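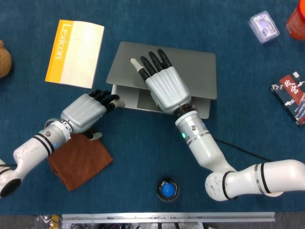 Un ordinateur portable argenté, à peine entrouvert.

COMMUNIQUÉ DE PRESSE

Viren, le 11 juin 2024

Pemeck et Tradero lancent les cours du soir à la médiathèque Gallardo

Reprendre l'italien, apprendre la comptabilité, écrire enfin cette nouvelle commencée il y a dix ans : à Viren, tout cela devient possible après le travail ! L'association Pemeck et la coopérative Tradero ouvrent 16 ateliers pour adultes, avec 165 places dès la rentrée. L'enquête menée en décembre auprès des habitants avait reçu 667 réponses, un bel élan qui nous a donné des ailes.

Chaque séance dure 2 heures. Inscriptions à l'accueil de la médiathèque.

Contact presse : Pemeck, service communication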